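FMK 532: Footwear Marketing and Product Strategy
Unit 6 Handout: Limited Releases and Athlete Signature Editions

Instructor: Rhona Drummond
Revised Sep 27, 2024

Purpose of this unit

Students will examine how athletic footwear companies plan, price and distribute limited releases. The previous unit covered the general release, in which a shoe is produced in large numbers and kept in stores for a season or longer. A limited release uses many of the same materials and tooling but follows a different schedule and serves a different business goal.

Key terms

Base model: the general release shoe from which a special edition is made.
Colorway: a named combination of colors and finishes applied to a base model.
Signature edition: a version tied to one athlete under a licensing agreement.
Sell-through: the share of delivered stock sold to customers within a stated period.
Allocation: the number of pairs assigned to each retailer before release.

6.1 Surface and finish

Most special editions leave the sole unit and the fit of the base model unchanged. The differences are found in the upper, the lining, the laces and the finish of small molded parts. Finish has a strong effect on how a customer judges price. A gloss surface shows highlights and reflections, while a matte surface spreads the light and hides small marks. Students should be able to describe both in plain terms when writing product copy.

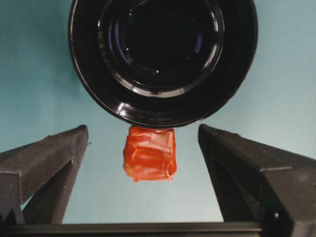
Light reflected on a glossy black surface.

Product copy should state the finish once and accurately. Words such as "premium" and "elite" do not tell the customer anything about the shoe and will be marked down in written work.

6.2 Case study: the Clesell trainer

The Clesell is a cross-training shoe made by Drusteck. The general release went on sale in January in standard colorways. A signature edition followed two weeks later and was sold only through the company's own website and a regional chain, Nisbet. The company kept the same sole, last and size range and changed the upper, the tongue label and the box.

Three decisions should be studied closely. First, the short gap between releases meant that advertising for the base model also supported the signature edition. Second, Nisbet received its full allocation before launch and was not permitted to reorder. Third, Drusteck placed a purchase limit of 2 pairs per customer, which slowed resale but led to complaints from team buyers.

The signature edition sold out. Sell-through of the base model at Nisbet fell during the same period, and students should consider whether the two results are related. The reading packet contains the store reports needed to support an argument on either side. 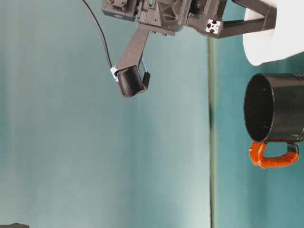 6.3 Licensing and athlete approval

A signature edition requires written approval at several points: the initial sketches, the first physical sample, the final colorway and all advertising text. Late approval is a common cause of missed release dates. In the Zemotau running shoe project, discussed in lecture, the athlete's agent returned the tongue artwork after production materials had been ordered. The company absorbed the cost of new labels and moved the launch to the following season.

Contracts also state what happens if the athlete changes teams, is injured or retires. Team colors require particular care. An athlete's agreement does not give the company the right to use a team's name or logo,

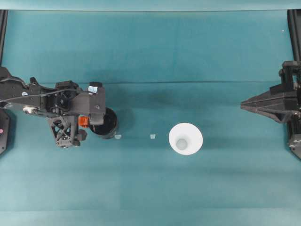
and a separate license must be obtained from the league or club. Many companies avoid the expense by choosing colors that suggest a team without reproducing its marks. Legal staff should review such designs before samples are made.

Assignment

Prepare a release plan for a signature edition of an existing training shoe. The plan must be no longer than 5 pages and must include a proposed colorway, a retail price, an allocation table and an approval schedule. Sources are to be cited in the format given in the syllabus. Late work will be accepted only with prior permission from the instructor.

Required reading

Course packet, Unit 6: Drusteck store reports and sample licensing agreement.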